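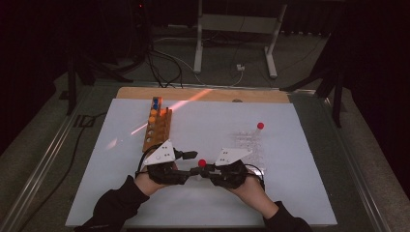
Lease renewal on a small work unit – take the increase or move?

benchrent
Sat 18 February
My lease on a single-room unit in the Marchand building runs out at the end of May. I pay $1,675 a month now, which includes heat and water but not electric. The renewal offer came in at $301 more per month for a two-year term. Everything else in the lease stays the same, including the clause that makes me pay a share of any rise in property tax.

I looked at two other places last week. One is in Plorna, on the second floor, cheaper on paper, but the freight elevator is shared with a furniture business and you have to book it a day ahead. The other is in Simden, ground floor, with its own loading door, and it costs more than my renewal would. 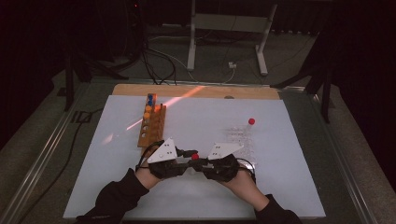
The Simden landlord wants first month, last month and a deposit equal to two months. The Plorna one only wants one month down but the lease has a line saying the tenant returns the unit to "original condition," and there is no list anywhere of what the original condition is. I asked for one and was told they don't do that.

Has anyone pushed back on a renewal like this and gotten anywhere?

tinroof_44
Yes. Ask for a one-year term at a smaller increase. They would usually take that over having the room sit empty over the summer. Put it in an email and give them a date to answer by.

Also ask to have the tax clause capped. I got mine capped four years ago and it has saved me more than any rent discount would have.

oldmillrd
I don't agree with asking for one year. You will be in this same spot next spring and they will come back for the rest of it. If the room works for you, get the two years and argue about the number.

tinroof_44
That depends on the market. There are three empty units on my floor. I'd want to be free to leave.

oldmillrd
Fair enough, but moving isn't free either. My last move was $1,000 for the truck and crew, and another $800 to have outlets put in at the new place. That was for one room.

benchrent
The outlets are a good point. Plorna has two on the whole back wall. I didn't think to ask who pays.
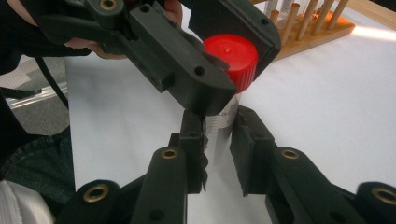 Red cap, close up.

I went back through my lease last night. It says I have to give 60 days' notice if I'm not renewing, so I have less time than I thought. It doesn't say the notice has to be on paper, but I'll send it both ways if it comes to that.

gravelpit
Don't rent anything with a booked elevator. I did it at the Hivutent building and the booking sheet meant nothing. People propped the door open and kept the car on their floor all morning. I complained twice and then just carried things up the stairs.

And take your own pictures of the Plorna unit if you do go there. Every wall, the floor, the ceiling, the inside of the breaker panel door. Email them to the landlord on the first day. With no list from them, your email is the list.

benchrent
Noted. I'm leaning toward staying. I wrote to the office this morning and asked for half the increase with the tax clause capped, two years. If they say no to both I'll ask about Simden again – the deposit is steep but I would get the loading door. 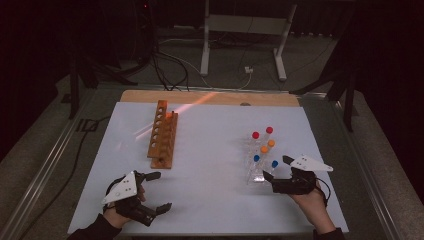

quarterinch
Ask Simden whether the deposit earns interest and where it's held. Mine was paid back eleven weeks late with nothing added, and the lease didn't say they had to do any better. And don't let the Marchand office know which one you looked at.

oldmillrd
I'd tell them. It only helps if they know you have another place lined up.

quarterinch
We'll have to disagree on that. In my building the managers all talk to each other.

benchrent
I only told them I was looking. I'll post again when they answer.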